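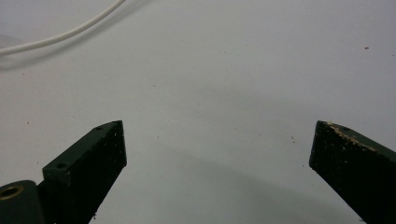 Les deux doigts d'une pince de préhension, mâchoires ouvertes au-dessus du plan de travail.

Accueil > Vie économique > Ateliers et métiers

Mercredi 7 octobre - par la rédaction

Avant d'acheter des pinces, Ballidau a voulu compter large

Il y a des achats qui se décident en un quart d'heure, et puis il y a ceux que l'on tourne et retourne pendant tout un mois de septembre, à la table de la cuisine de l'atelier, entre deux cafés et trois catalogues. Chez Ballidau, la petite maison de rembourrage et de finition installée dans la zone de Winov, le dossier des pinces de préhension appartient sans conteste à la seconde famille. Il vient de trouver son issue, et l'équipe, que nous avons eu le plaisir de retrouver au grand complet, paraissait plutôt soulagée.

La décision tient en quelques lignes : sept pinces seront commandées pour l'année prochaine, auprès du fournisseur Praltar, avec un lot de 40 paires de doigts de rechange. L'enveloppe réservée à l'entretien dépasse pour la première fois celle des accessoires, avec plus de 2000 euros mis de côté pour les vis, les inserts et les doigts eux-mêmes.

C'est Bořivoj Baláž, responsable des équipements, qui a plaidé pour cette ligne - et qui l'a défendue, nous dit-on, avec une patience d'ange. « Quand on prépare un budget, on regarde d'abord la belle machine, c'est bien naturel, et j'ai fait pareil pendant des années, raconte-t-il en souriant. Mais les doigts, ce sont eux qui touchent la matière toute la journée. La poussière s'y dépose, les miettes s'accrochent sur le dessus, jusque dans les trous de vis. Il faut du temps pour nettoyer, et il faut des pièces dans le tiroir. »

Une offre concurrente, celle de Brøndum, avait pourtant ses partisans. Le prix d'achat était plus doux et la livraison annoncée plus rapide, mais les doigts n'étaient vendus qu'avec leur support complet. L'atelier a préféré un montage vissé, où chaque doigt se remplace séparément, et il a aussi obtenu de Praltar que le prix des rechanges reste le même jusqu'à la fin du contrat. Sur ce dernier point, la discussion a été longue, et il a fallu 93 messages, que Bořivoj Baláž a tous gardés, pour s'entendre sur une formule qui convienne à tout le monde.

Reste la question des tables, qui avait été un peu oubliée au printemps. Deux postes recevront un plateau neuf, de teinte claire, et le passage des câbles sera revu avant l'arrivée du matériel. Un quart d'heure de nettoyage est également inscrit au planning de chaque équipe, payé comme le reste, ce à quoi les opérateurs tenaient beaucoup.

La commande doit partir dans les prochains jours. Les premières pinces seront montées sur la ligne des petites pièces, les autres suivront quand les réglages auront été validés par l'atelier.

Recevez chaque semaine l'actualité économique de votre région : inscrivez-vous à notre lettre d'information. Vous pouvez vous désabonner à tout moment.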